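Wood in Use, Handout 8: Edge-glued Boards

T. Boonyarit, Ikenby
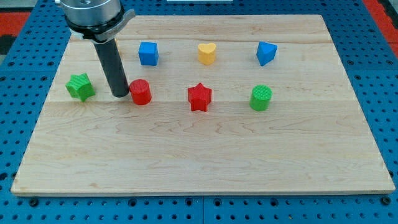 A wide board is seldom cut from one plank. Narrow strips are planed square, glued along their long edges and held in clamps until the glue has set. The joint shows afterwards as a faint straight line, easiest to find where the grain on either side does not match.

Maple is pale and close-grained. Wavy figure looks attractive but planes badly — take light cuts and finish with a scraper.

Movement. Wood swells and shrinks across the grain far more than along it. A board about 200 mm wide will change by a measurable amount between summer and November. Do not fix it rigidly at both edges.

End grain takes up moisture fastest. Seal it with 2 coats.

Before the next class: read section 32 of the course notes and bring a steel rule.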